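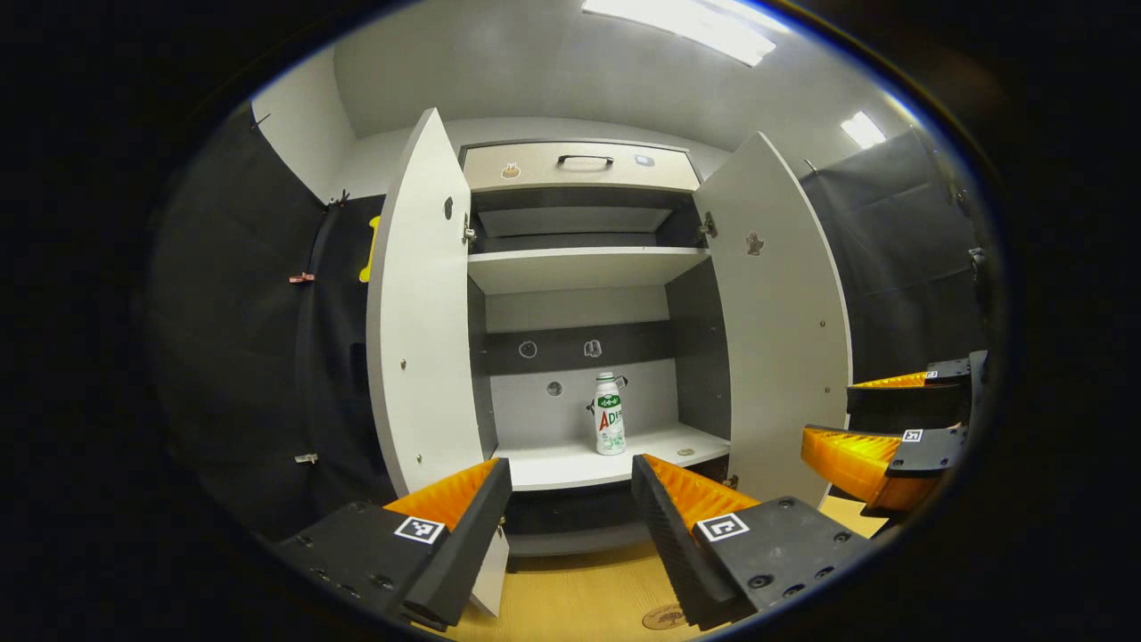

Mohsin Naqvi wrote in after the last post to ask whether the Plundau finger set is worth buying as a spare, or whether a handheld gripper should leave the shop with pads that last. He had worn through one pair and thought the price was hard to defend.

I've had two grippers going with these fingers since early June, so I can answer part of that.

The kit is two black fingers with ribbed orange pads on the inner faces and a square marker on each mounting plate. Lesberg sells it for 115 a pair. Pads alone are not listed, though Tassanee Wannasri got a set by emailing them.

Notes so far:

- Fit is good. The screws seat flush and the plates don't rock.
- The ribs run a little stiff for thin cartons. Bottles are fine – the AD calcium milk bottle on the bottom shelf has become my default object.
- Cabinet work is harder on pads than table work. Door edges and the drawer's bar handle do most of the damage.
- Marker detection failed on 7 of 3724 takes. All of those were at full close.

Lesberg rates the pads for 2000 cycles. Mine are past that with light rounding on the tips and no tearing.

On Mohsin's question: buy one spare set if you work with doors and handles, none if you only lift things off a table. The older Prillum pads are cheaper but need a shim, and I never got both sides level.

Next I want to try the softer compound, if it ships.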